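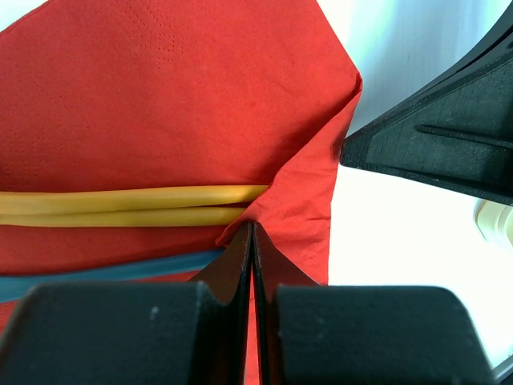
Objet : les dates de livraison reculent d'un jour dans Vuromow
Statut : rouvert (pour la deuxième fois)
Module : Commandes / Calendrier
Demandeur : boutique Gulyás, arts de la table

Bonjour, je rouvre le ticket que votre système a fermé tout seul pendant la nuit avec la mention « résolu par absence de réponse ». J'avais répondu. Le problème reste le même : toute commande saisie le soir sort sur le bon de livraison avec la date de la veille. Prenons un article simple, la serviette en papier rouge à petits points gaufrés. Saisie en journée, elle part avec la bonne date. Saisie après la fermeture, elle doit être livrée hier. Le livreur est un homme arrangeant mais il a ses limites.

Ce que j'ai déjà essayé, pour nous épargner à tous le premier courrier type :
- vider le cache du navigateur ;
- changer de navigateur ;
- redémarrer le poste, la box, puis le poste ;
- me déconnecter de Vuromow et me reconnecter, ce qui m'a valu un message de bienvenue et une visite guidée de 10 écrans.

L'horloge du poste est à l'heure. Je l'ai comparée à celle du four.

Réponse du support Sindberg
Bonjour, merci de votre patience. Pouvez-vous vider le cache de votre navigateur ?

Suivi, 18 h 40
C'est fait. Le cache n'a jamais été aussi propre. Test avec la même commande saisie trois fois, même client, même article : date correcte, date correcte, puis la veille. Entre la deuxième et la troisième, j'ai dîné. 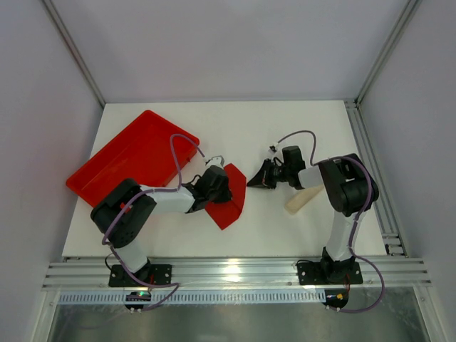
J'ai ensuite regardé du côté de l'export. Le fichier envoyé à Timel pour les étiquettes contient la bonne date, avec l'heure. C'est donc le bon de livraison qui se trompe, et lui seul. Je précise que l'imprimante n'y est pour rien, l'aperçu à l'écran affiche déjà la date fausse. On m'a proposé au téléphone de la réinstaller malgré tout. J'ai décliné.

Réponse de Nives Marino, support niveau 2
Bonjour, je reprends votre dossier. Pouvez-vous ouvrir Paramètres > Société > Région et me dire quel fuseau est indiqué ? Regardez aussi dans Paramètres > Documents, ce n'est pas le même réglage.

Suivi
Société : Paris. Documents : Açores. Je n'ai rien contre les Açores, mais nous n'y livrons pas.

Réponse de Nives Marino
C'est bien ça. La mise à jour de septembre a remis le fuseau des documents sur la première ligne de la liste. Passé 22 heures chez vous l'été, le calcul retire deux heures, puis l'arrondi fait le reste et retombe sur la veille. Choisissez Paris, enregistrez, attendez 30 minutes et régénérez les bons concernés. Les anciens ne se corrigent pas tout seuls.

Suivi, dimanche
Fuseau modifié. Le bouton Enregistrer est resté gris jusqu'à ce que je remplisse le champ Fax. J'ai mis des zéros. Essai à 23 heures : date correcte. J'ai régénéré presque 40 bons un par un, la sélection multiple étant réservée à la formule supérieure.

Vous pouvez fermer. Merci à Mme Marino. Reste une question pour l'équipe : le fuseau reviendra-t-il aux Açores à la prochaine mise à jour, ou puis-je décoller le pense-bête de l'écran ?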